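Flolosside Prize for Translated Fiction
Frequently asked questions
Last updated: 12/03/2021

Publishers, translators and authors are asked to read this page before contacting the Prize Office. It should be read together with the Rules of Entry, which take precedence if there is any difference between the two.
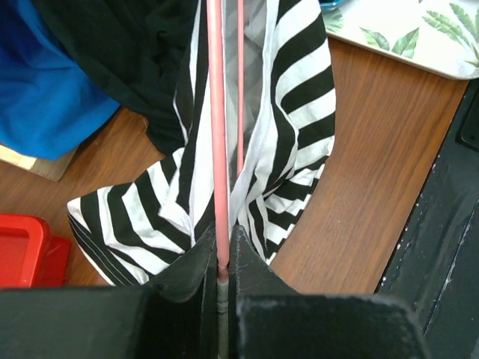
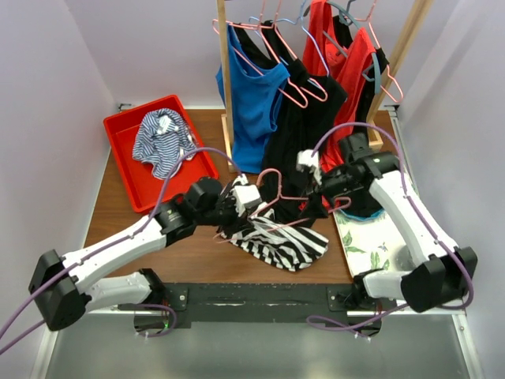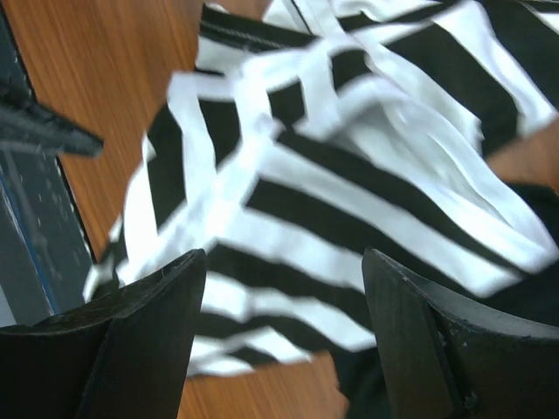
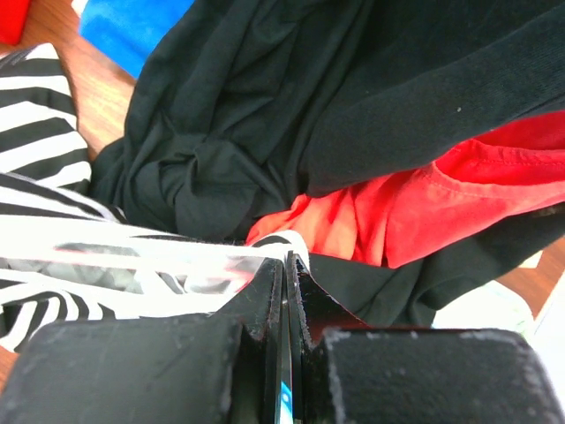

Flolosside Prize Office

ABOUT THE PRIZE

What is the Flolosside Prize?

The Flolosside Prize is awarded each year to a novel or collection of short stories translated into English and published in print during the eligibility period. It is funded by the Baptiste Foundation and administered by the Prize Office. The Foundation plays no part in the choice of judges or in their decisions.

Who receives the prize money?

The prize money is divided equally between the author and the translator. Where a book has more than one translator, the translators' half is shared among them in equal parts unless they have all agreed in writing to some other arrangement. The Prize Office does not make payments to agents or publishers on behalf of a winner.

Is there a separate award for a first translation?

Yes. The Natico Award is given to a translator for a first book-length work of fiction. Any eligible book entered for the main prize is considered for the Natico Award automatically if the relevant box on the entry form has been completed. A book may win both.

ELIGIBILITY

Which books may be entered?

Full-length novels and collections of short stories by a single author may be entered. The following are not eligible:

Anthologies containing work by several authors
Graphic novels
Poetry, drama and memoir
Books written for children
New editions of a translation that has already been published in English

A new translation of a book that has appeared in English before, in the work of a different translator, is eligible provided that the author was living at the start of the eligibility period.

Does the author have to be living?

Yes, at the start of the eligibility period. If an author dies after that point the book remains in consideration and the author's share is paid to the estate.

May an author who translates his or her own work be entered?

Yes. Self-translated books are judged on the same terms as all others. The full sum is then paid to the author.

Our book was translated by way of a third language. Is it eligible?

No. Translations must be made directly from the language in which the book was first written. If the author revised the text in a second language and regards that version as the definitive one, please write to the Prize Office before entering.

Are self-published books accepted?

Books must be issued by a publisher that has a list of more than eight titles in print, by different authors. Books which the author or translator has paid to have published are not accepted.

Are digital-only editions accepted?

No. A digital edition may exist alongside the printed book, but the book must be available to buy in print through ordinary booksellers.

HOW TO ENTER

Who may submit an entry?

Entries are accepted from publishers only. Translators and authors who believe that their book is eligible are advised to speak to their publisher in good time. The Prize Office is unable to approach publishers on a translator's behalf.

How many books may each publisher enter?

Each imprint may enter two books. Imprints within the same group are treated separately if they have their own editorial staff. Publishers may also draw the judges' attention to other titles by letter, and the judges may call in any of these at their discretion.

How is an entry made?

Entries are made through Velo, our online submissions system. Publishers who used Velo in a previous year should sign in with their existing account. Those entering for the first time will need to register, and should allow three working days for the account to be approved.

The following must be supplied for each title:

A completed entry form
A digital copy of the finished text
A short statement about the book, written by the editor
Confirmation that the translator is named on the title page

When do entries close?

Entries open in September. The closing date is shown on the front page of Velo and is the same for all publishers. Late entries are not considered - this includes entries which have been started in Velo but not submitted.

Must we send printed copies?

Printed copies are required only when a book is longlisted. The Prize Office will tell you how many are needed and where they should be sent. Bound proofs are acceptable if finished copies are not yet available. Copies cannot be returned.

Is there an entry fee?

There is no fee. Publishers of shortlisted books are asked to contribute towards the cost of publicity, and a reduced contribution applies to small presses. Details are given in the Rules of Entry.

JUDGING

Who are the judges?

A new panel is appointed each year and includes at least two working literary translators. The names of the judges are announced when entries open. Judges may not have a book of their own, written or translated, under consideration.

Do the judges read the original text?

Books are judged as works of fiction in English. The panel may take advice from readers of the original language at any stage, and normally does so for books on the shortlist.

Can the judges provide comments on our entry?

No. Discussions are confidential, and neither the judges nor the Prize Office can enter into correspondence about individual books.

Can the prize be withheld or divided?

The judges may not divide the prize between books. They may withhold it if, in their view, no entry is of sufficient merit.

AFTER THE ANNOUNCEMENT

Are shortlisted authors and translators expected to attend events?

Both are invited to a public reading and to the award ceremony. Attendance is strongly encouraged, and reasonable travel costs are met by the Prize. Those who cannot travel may send a recorded reading.

May we use the prize logo on the jacket?

Publishers of longlisted, shortlisted and winning books may use the appropriate logo on jackets, stickers and publicity material. The artwork can be downloaded from Velo after the announcement and should not be altered in colour or proportion.

My question is not answered on this page. Whom should I contact?

Please write to the Prize Office using the contact form, giving the title of the book and the name of the publisher.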